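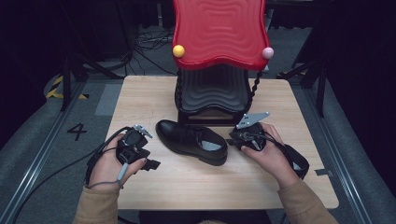

Kaline hand grippers – pair, wired. For showing a robot a task by hand, no robot in the room. You wear one on each hand, do the job the way you'd normally do it, and the kit logs where the jaws went and what they saw. Works best with everyday stuff that has an odd shape or a shine to it, like a black leather shoe on its side on a table. Cables run back from the wrist so leave slack, and keep them off the side you reach across.

In the set: left and right gripper, 4 spare foam pads, wrist cables, carry case. Pads are a wear part. Check them before every session and swap when the edge starts to go, a ragged pad grips diffrently and your demos won't match.
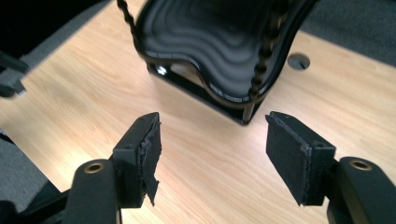
Spare pads come in packs of 50, fit both hands. Old Bayram pads do not fit – please don't trim them. Calibration takes 17 seconds, jaws open then closed, wait for the beep.

Runs fine alongside the Jindum remote arm control if you want to mix hand demos and remote ones in the same task folder. Seperate license for that.

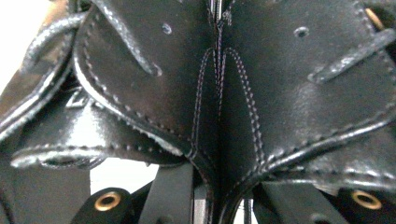
How many demos do I need for one task?
Plan on 300 for anything with soft parts like straps or flaps. Rigid items need fewer.

Ships from Mastthorpe. Next batch November, orders open now.

Page updated 25 Jul 2020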